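Collecting street examples for a litter-finding model

The Kellico sidewalk robot learns to spot trash bags from pictures of ordinary streets. These steps cover one collection route, from setup to handing the pictures over to labeling. Our routes are in Plestolton.

Before you go

Clear the storage card and check that it has room for 195 pictures, the limit for one route. Wipe the lens with a dry cloth. Set the exposure to automatic and leave the zoom alone for the whole route.

On the street

Keep the lens low, close to the height the robot will see from. Take one picture at each stop and move on at least 4 meters before the next. Include walls, curbs, trees and building fronts. A model trained only on close views of bags does badly when a bag takes up a small part of the picture.

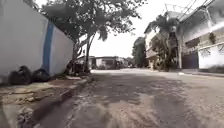 Go back over the same route at a different time of day. Shade under trees is where the first Nikow model made most of its mistakes, calling dark patches on the ground bags. Stops with no trash at all are needed too, so don't skip clean blocks.

Labeling

Draw one box per bag when the bags can be told apart. If you can't tell what a dark shape is, mark it "unsure" and leave it out of the bag class. Stains and road repairs get no box. Keep slightly blurred pictures unless the blur covers a bag.

Splitting the set

Our September set had 3566 pictures, and 2606 of them went to training. Split by street, never by single picture, or nearly identical views will end up on both sides. The Escobedo route is always held back for testing.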